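*Handout 6, Faults and Safe Stops. Read it before lab, bring it with you, scribble on it.*

Last time we ended with me waving my arms about a fault that took three weeks to find, and several of you asked for the long version. So this is the long version! It's the grocery packing task from the Dravomham simulator, and I like teaching from it because almost every mistake in it was mine.

The job sounds like nothing. There's a table, there are groceries, there's a basket with a cloth liner, and the groceries go in the basket. The controller we used was called Urlow (I wrote the planner half, Lachlan Semple wrote the grasping half, and we still argue about the border between them). Everything that follows happened in simulation, so no fingers were hurt and no juice was spilled, but I want you to read it as if the metal were real. That's a habit you want early.

## 1. What the run is supposed to do

The start state has both hands up at the front rim, open, touching nothing. We call it "ready" in the code. From ready, the planner picks an item, picks an arm, moves, grasps, lifts, carries to a point over the basket, lowers, opens, backs off. Nine states, counting ready. Please draw them out as boxes and arrows before lab, because you'll be adding to that drawing.

Two things about the basket matter later on. It has a rim, obviously, and it has a liner folded over that rim. In our collision model the basket was a box with an open top and the liner didn't exist. I left it out to save time, and I remember feeling pretty clever about it.
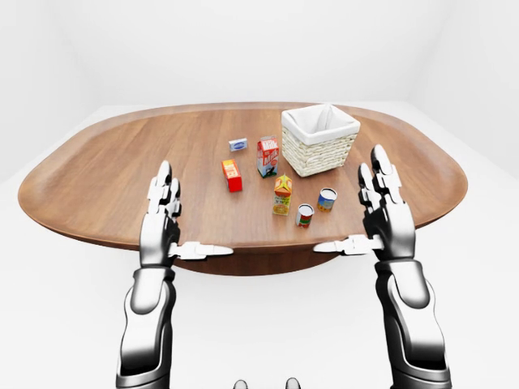 ## 2. The fault

We ran 122 trials overnight. In the morning the log said every one of them had finished, and I went and got a bagel to celebrate. Then Lachlan opened the final item positions, and in 3 of the trials the item marked "placed" was sitting on the table next to the basket.

So we had two failures, and I'd like you to keep them apart in your heads:

1. The arm let go of something in the wrong place.
2. The system reported that everything was fine.

The first one is a bug. The second one is the reason this handout exists. A dropped carton is annoying, but a controller that drops a carton and tells you it didn't will go right on to the next item, with the arm now moving through space it believes is clear.

Now, why did it let go early? The release check looked at one thing, which was the height of the wrist above the table. If the wrist was below a set height and the last commanded position was "over basket," the hand opened. Read that again and look for the word *measured*. It isn't there! We were checking where we had told the arm to go sideways, and we never asked where it had gotten to.

Most of the time those two agree. They stop agreeing when the arm is slowed down partway through a move, and our speed limiter did exactly that whenever the two arms were predicted to come within 75 millimeters of each other. The planner would send "over basket," the limiter would hold the arm back, the wrist would sag a little under the load, and the height check would pass while the hand was still short of the rim. 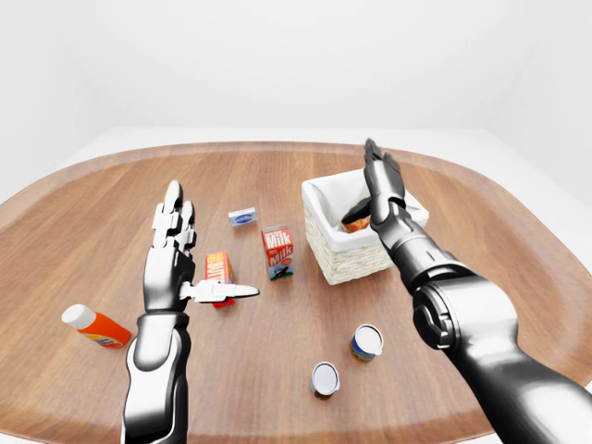 I spent a week blaming the grasp code, by the way, and I owe Lachlan a lunch for it. The carton slipped, I said. Friction's too low, I said. We turned the friction up and the early releases kept coming, which should have told me something on the first day and told me nothing until the fifth. If you change the thing you suspect and the symptom doesn't move at all, write that down in big letters and go look somewhere else.

What cracked it was plotting commanded position and measured position on the same axes (please, please do this in lab before you do anything else). In a good trial the two lines sit on top of each other by the time the hand opens. In a bad one there's a gap you could drive a truck through.

## 3. The stop that wasn't

While we were in there we found a nastier one. Urlow had a stop command, and I'd tested it, and it worked. I'd tested it with empty hands.

When an arm was holding something, "stop" cut the drive to all the joints in the chain, and the hand counted as part of the chain. No drive, no grip. So a stop with a carton in the air meant a carton coming down from wherever it happened to be. With a juice carton you get a mess. Swap in a part that weighs as much as you do and put a person's foot under it, and you'll see why I got very quiet when Lachlan showed me.

Think through what you'd want at the moment of a stop while an item is hanging over the table. You want the arm to quit moving. You also want the grip to stay closed. Those are two separate wishes, and we'd wired them to a single switch.

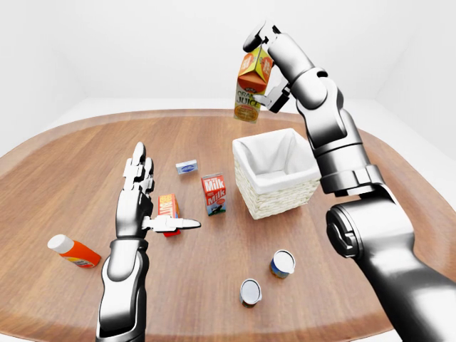
The fix was to split the stop into two commands, and I'll give you the names since they're all over the lab code:

- **hold**: arm joints brake, grip keeps its last force, planner frozen. Only a person can clear it.
- **limp**: everything goes slack, grip included. Used when something or somebody is pinched.

You need both. Holding tight is the wrong answer if what you're holding is a hand, and going slack is the wrong answer if what you're holding is heavy and up high. Which one should the big red button do? We had a long fight about that one and I'm going to make you have it too (see question 4 below). I'll only say that my answer changed twice.

## 4. What we changed

- Release now needs measured position over the basket, measured height, and measured speed close to zero, all at the same time.
- "Placed" is only written to the log after the item's own position has been checked against the inside of the basket.
- If the speed limiter has an arm slowed for more than 90 cycles, the planner goes to hold and asks for help.
- The liner is in the collision model. Yes, fine, it should've been there from the start.

Then we reran all 122 trials from the same random seeds. Use the same seeds when you rerun! Otherwise you've changed two things and learned nothing about either.

## 5. For lab

Work in pairs, one of you driving and one of you with the log open. The code is in the Romotwood folder, and the broken version is the one you start from.

1. Make the early release happen. You can't fix what you can't cause, so don't skip to the patch.
2. Plot commanded against measured for one good trial and one bad one, and mark where the hand opens.
3. Trigger a stop at each of the nine states and write down what the item does. A table's fine.
4. Decide what the red button should do, hold or limp, and defend it in half a page. Pick a specific machine and a specific room with people in it.
5. Find one more place in the planner where a commanded value is treated like a measured one. There are at least two left in there.

Background reading is the Ahuja chapter on interlocks in your packet. It's dry, but the section on release conditions is worth your time, and question 5 gets a lot easier once you've read it. Bring your state drawing with the new arrows on it, in pen.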